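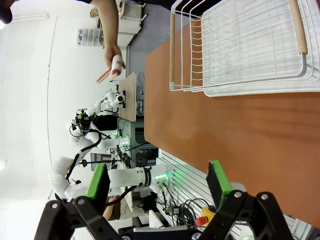
Lukstead Community Kitchen
Progress report to the Venter Fund, second period
Prepared by Zodwa Makhubela

Summary

The evening cooking classes are running as planned. We have filled 46 places so far, against a target of 30 for this stage of the grant. The Saturday class is full and has a waiting list. The weekday class still has space, mostly because of the bus timetable, and we are looking at an earlier start.

Spending is on track except for equipment, where we are asking to move some money between lines. Details are below.

Classes

Each course lasts six sessions. Busisiwe Radebe teaches the beginners and Hui-mei Wei teaches the second course, which covers planning meals for a week and cooking from dried beans and grains. People who finish the first course can go straight on to the second, and most have chosen to.

We changed the order of the beginners' course after the first group. Knife skills used to come in session three. They are now in session one, and the soup that was in session one has moved back a week. Busisiwe reports that the later sessions finish on time now. Before the change, the group was often still chopping when the room was due to close.

Attendance drops in the fourth week of every course. We called people who missed that session, and the usual answers were shift changes and child care. We can do little about shifts. For child care, Etelka Vincze has agreed to run a homework table in the side room during the Saturday class, starting with the next course. She is already cleared to work with children through the school.

Kitchen and equipment

The second sink is in and has passed inspection. The plumber came back once to reset the trap, at no charge. We replaced the worn cutting boards and bought two stockpots, a scale and new dish racks.
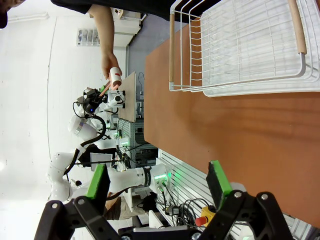
White wire dish rack with light wooden handles, on the tabletop.

Clean-up is now part of the class and takes the last twenty minutes. Each pair washes, dries and puts away its own things, and the shelves have labels so the next group can find them.

The oven remains a problem. The thermostat reads high and the door seal is worn. Stenier quoted for a repair but could not promise that the part would still be made next year. Yurii Pylypenko has priced a replacement at $2,000, including delivery and removal of the old unit. We have held off on ordering it until we hear from you.

Budget

Food costs came in under budget, helped by a standing order with the wholesaler and by fewer meat dishes in the second course. Teaching hours are exactly as planned. Printing went over by a small amount when we had to redo the recipe booklet with the correct allergen page.

We ask to move the unspent food money to equipment, to go toward the oven. The total grant would not change.

Next period

We will start 3 new courses, one of them in the daytime for retired people. Enrollment opens in July. Hui-mei is writing a short handout on storing leftovers, and we will send you a copy with the next report.

We would like a decision on the oven before enrollment opens — the daytime course includes two baking sessions, and the recipes depend on it.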